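The heat sink was supposed to be a formality. Lerato Nel had ordered it from Grasatport, and it arrived in a box big enough for a dog. The amplifier it was meant to cool would have fit in a lunchbox. 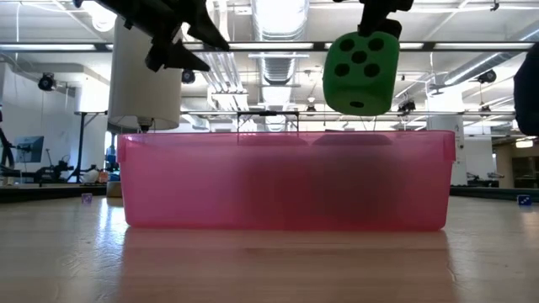

Lerato said size was only a feeling. She had been designing power supplies at Clundar long enough to believe this, or to say it to Qusai Mansour, who signed for parts. He asked if it could be trimmed. On the bench the pink bin glowed through its see-through walls like a cheap aquarium, and she looked at that until he went away.

By lunch she had soldered the board, bolted it to 70 fins of aluminum and switched it on. It hummed one long note. Bujar Dumitrescu came in from the hall to say it was a B flat, and also that it was coming through the phones.

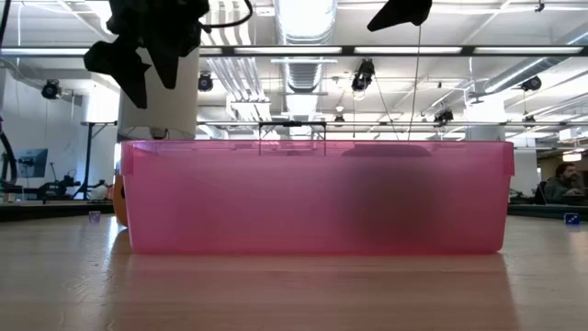 Gendton, 03/08/2022

Dear Grasatport,

Your heat sink is an excellent antenna. We did not order an antenna. My colleague's headset now picks up a station that plays accordion music and, on the hour, the price of hogs. Please advise.

L. Nel

She read it twice, took out "excellent," put it back, and sent it. The reply came in four minutes and thanked her for her interest in antennas. Attached was a quote for 2000 of them.

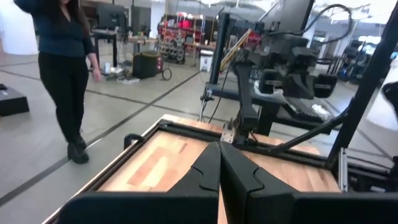

Qusai saw the quote first, which was bad luck. He liked a number with zeros on it. By three o'clock he had called Vusumuzi Steyn in sales, and Vusumuzi had called a farm co-op in Avram - the hog people, as it happened - and sold them 100 radios that Clundar did not make.

"We make amplifiers," said Lerato.

"For now," said Qusai.
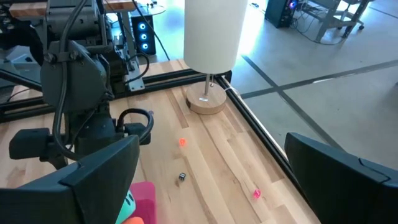

"Can you ground it?" he asked.

"I grounded it before lunch. Now it gets the weather too."

He wrote that down under features.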